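Cempaka Pillai 님께

11월 진행 상황 보고드려요. 이번 달은 주방 쪽 시연 데이터에 거의 다 쏟아부었습니다! 목표로 잡았던 410건은 다 채웠고, 그중 60건은 제가 다시 보다가 빼기로 했어요. 시작 자세가 제각각이라 학습에 넣기엔 좀 찜찜했거든요(아깝긴 합니다).

Penero 세트는 배치를 거의 고정해 두고 갑니다. 머그 걸이는 위쪽 가운데, 토스터 오븐은 오른쪽, 옥수수 담긴 바구니는 왼쪽 위. 접시 쪽만 조금씩 바꿔 가며 모으고 있어요.
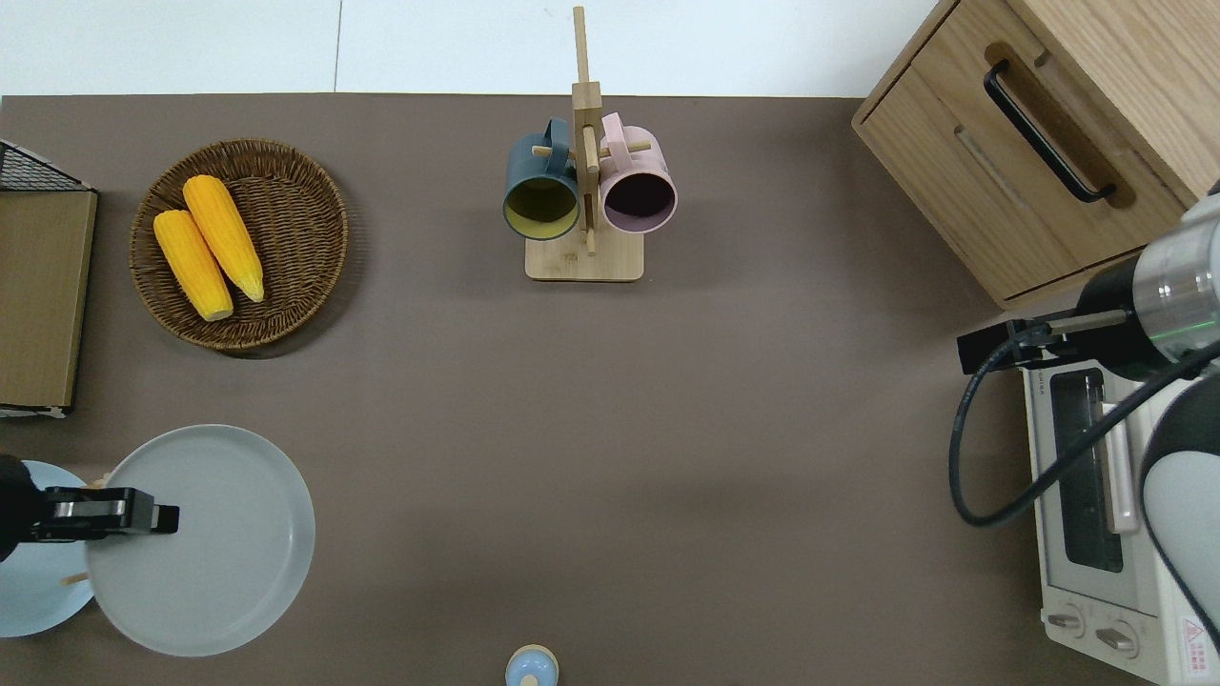 조작자는 두 명이 번갈아 맡고 있는데, 손버릇이 꽤 달라서 처음엔 걱정했어요. 그런데 Motaung 모델에 섞어 넣어 보니 오히려 덜 까다롭게 굴더라고요. 한 사람 데이터만 썼을 때는 접시가 살짝만 돌아가 있어도 헤맸는데 지금은 훨씬 낫습니다. 숫자로 된 비교표는 Ludov 쪽 평가가 끝나는 대로 보내드릴게요.

라벨링은 솔직히 밀려 있습니다. 동작 구간을 여덟 단계로 나누기로 했더니 경계를 어디서 끊을지 매번 얘기가 길어져요. 접시를 집는 순간을 닿았을 때로 볼지 들렸을 때로 볼지, 이런 것들요.
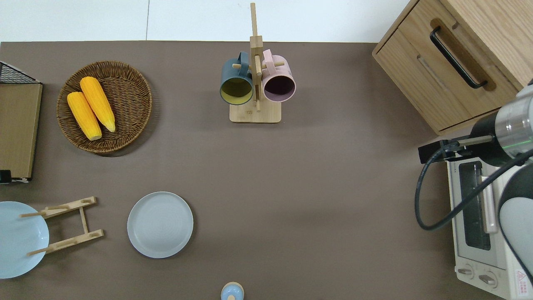
다음 달에는 오븐 문 여닫기와 서랍 당기기로 넘어갈 생각이에요. 예산은 Brudonel 지원금 안에서 무리 없이 돌아가고 있고, 저장 장치만 하나 더 사도 될지 여쭙고 싶습니다. 영상 용량이 생각보다 빨리 차네요. 괜찮으시면 이번 메일에 답장으로 알려 주세요!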